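# Irari Board Notes

A data card for the small-parts assembly board kept at Stondine, with the measurements and the complaints.

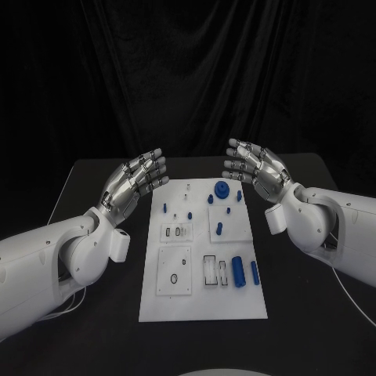
Small-parts boards get called benchmarks far too quickly, and I would like to see fewer people do it. A board is a flat piece with things on it to be put into, onto or through other things. The numbers you get out of it depend on the fit, the lighting, the wear and how patient you are. Ours is white and rectangular, and laid lengthwise on a black table it gives you strong contrast around the outline, which says very little about the parts themselves. Blue parts on white are easy to find. The clear ones are another matter, and any score that lumps the two together should be read with suspicion. The gear sits near the far edge with a short cylindrical peg to its left, and that is the layout I mean below when I say "far row".

## What is in the release

- `trials.csv` - 600 rows, one per attempt
- `parts.csv` - one row per part, with nominal size and measured size where I had one
- `layout.txt` - the far row and near row in words
- `faults.txt` - everything I know to be wrong, kept in the order I found it

There is no train/test split. People have asked for one. Make your own and say how you made it.

## Where the parts came from

The first set was ordered from Henance, whose sheet promised one tolerance for all parts. I measured them and it was not one tolerance. The pegs were fine. The gear bore was tight on one copy and sloppy on the next, and the two copies were swapped at some point in August without a note being made. Rows before the swap and rows after it should not be compared on gear times. I have marked the ones I'm sure of in `parts.csv` under `bore_copy`, and left the rest blank. Please do not fill the blanks with the average.

The Fu set (same shapes, different supplier) is cleaner but shrinks the upright pegs a hair. You won't see it. You will feel it when one drops straight in that used to need a wiggle.

## Columns in trials.csv

`trial_id` - runs in order, with gaps where a row was thrown out

`part` - gear, peg_short, peg_upright, plate, fixture, clear_other

`row` - far or near

`seated` - yes, no, or partly

`seconds` - from first touch to letting go

`remark` - free text, often unhelpful

"Partly" is the column value I trust least. It covers 53 rows. In some the part was in but crooked, in some it was resting on the rim of the hole, and in a few I suspect whoever filled in the sheet didn't want to write "no". If you fold "partly" into "yes", your success rate looks better and means less.

## Known faults

1. Clear parts appear in 177 rows. The remark for a good share of them is "hard to see", with no mention of whether the part was missed, knocked or just slow to find.
2. Times were taken by hand for the early rows. Differences under a second are noise.
3. Three plates were put back rotated after cleaning. They still fit, more or less, which is why it took so long to notice.
4. `clear_other` is a bin for things I could not name with confidence. It is not a category.
5. The black cloth behind the table and the black tabletop were never changed. A result that holds on this setup may not survive a plain office desk, and I have no rows that would tell you.

## What I would not claim with this

I would not claim that a good gear time shows general skill at assembly. It shows a good gear time on this board. I would not rank two methods on the total score either. The total is dominated by the pegs, which are the easy part, and almost any approach looks respectable once it has learned to put a peg in a hole. Look at the far row separately. Look at the clear parts separately. If your method only wins on the total, say so in the same sentence as the win.

I'm also not convinced that seating a part is the right thing to measure at all. Taking one out again without disturbing its neighbors is harder, and `trials.csv` has nothing on removal.

## Changes

- 1.2 - `bore_copy` added, two duplicate rows dropped
- 1.1 - near and far labels corrected for the plates
- 1.0 - first release, March 25, 2018

## Use

Free to copy and change. If you publish numbers, name the version and which set of parts you had, Henance or Fu. Corrections are welcome, especially with a measurement attached.

3 comments · Share

We use cookies to remember your settings. Accept | Manage

Contact · © 2018 Stondine · Back to top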